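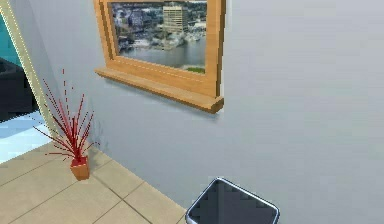 Kustari's February open day began in simulation. Visitors to the Listbridge site spent the first hour with a rendered flat, which the navigation software has to cross before it is given any hardware. Tiled floor, doorway, a potted plant against the wall - all of it is geometry to be avoided.

Santeri Kettunen, who maintains the scenes, ran two routes through the door. The library holds 79 layouts, of which 22 are kept back for testing. Thin stalks remain the difficult case. "The planner treats a plant as its pot," he said. A fix is due in the next build.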